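Part-Time Kitchen Reset Helper (Purkley)

Posted March 20, 2022

Hi there! I run Dosivden, a small shared kitchen and break room service, and I'm looking for one more pair of hands at our Purkley location. If you're the sort of person who can't walk past a messy counter without fixing it, please keep reading, because I would love to hear from you.

A bit about us first. We look after the eating areas for small offices and workshops that don't have a cafeteria. They get the building, the desks and the meeting rooms from somebody else, and they get cups, bowls, fruit and clean tables from us. I started out doing it all on my own with one cart and a bucket, and now we have 41 tables in our care over two buildings. Purkley is the bigger one, and it's also the one where lunch goes on forever (people there eat whenever they feel like it, which I kind of admire).

What you'd be doing

The job is what I call the reset. You go from table to table after people have eaten, and you put things back to how the next person would like to find them. Dishes get stacked and taken to the sink room, fruit goes back in the fruit bowls if it's whole and in the compost if it's been cut, bottles get stood up and wiped, and the tabletop gets a proper clean. Then you push the chairs in and move on to the next one.

It sounds simple, and mostly it is! But there's a knack to it. Every table gets left a different way, and you have to look at the whole thing before you start grabbing. I like to deal with the food first, then anything that could roll, then the dishes from biggest to smallest. You may find your own order and that's fine with me as long as nothing ends up on the floor.

The white tables are my favorites because you can see straight away what you've missed. They've been around a while and have a few small dark screw holes in the top, so crumbs like to collect there and you'll want to use the little brush. On a typical one you might be dealing with a big oval plate, a teal-green cup, a pale green bowl tipped to one side, a ketchup bottle lying down, a banana, an orange slice in a small blue bowl, and a strawberry or two that wandered off by themselves.

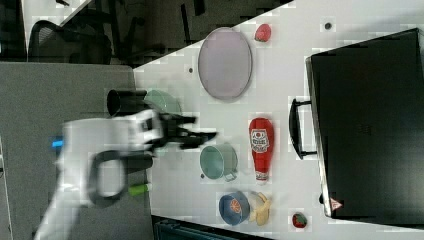
Hours and pay

The shift is 3 hours, starting at 1:30 in the afternoon, four afternoons a week. We agree on which four once we've met, and I try hard not to change them after that. Pay is $49 per shift to start, paid every two weeks, and there's a raise after your first two months. Lunch is on us if you get here early enough to eat it.

If you want more hours later on, there's often extra work in November when the Iklow building has its open house and we set up tables in the lobby as well. You don't have to say yes to that, but it's nice money before the holidays.

Who I'm hoping for

You don't need any experience in food service. I'd much sooner have somebody careful and cheerful who turns up on time. You should be OK being on your feet for the whole shift, carrying a full dish tub down one hallway (no stairs, thank goodness), and working around people who are busy with their own stuff. Some of them will chat with you, some will have headphones on, and you'll soon get a feel for who's who.

You should also be comfortable handling all kinds of food. We'll go over the cleaning products and the gloves on your first day. If you have allergies, tell me up front and we'll figure out whether we can make it work.

One small thing that matters to me - please don't move anything that isn't dishes or food. The rule is that we clean up to other things and around them and leave them exactly where they were.

Your first week

You'll spend your first two shifts going around with me. I talk a lot, I'm warning you now! After that you'll have your own set of tables and I'll check in at the end of each shift. We use the Kontogiannis checklist, a one-page sheet named after the old bakery where I learned to clean properly, and you tick off each table as you finish it. By the end of the first week most people don't need to look at it anymore, but I still like it filled in.

Aprons and gloves are provided. Please bring your own closed shoes with a decent grip. There are lockers by the sink room and a row of hooks for coats.

How to apply

Send a short note through the contact form on our website and put job number 3835 in the subject line so it lands in the right folder. No resume needed, though I'll read it if you send one. Just tell me a little about yourself, which afternoons you can do, and how soon you could start. And tell me how you'd tackle a messy table - I really do like reading those!

I'll write back to everybody, usually inside a week. If it looks like a good match, I'll ask you to come by Purkley for coffee and a quick walk around, and you can do one table with me to see if you like it. The walk around takes half an hour, and there's free parking behind the building, on the side with the loading door.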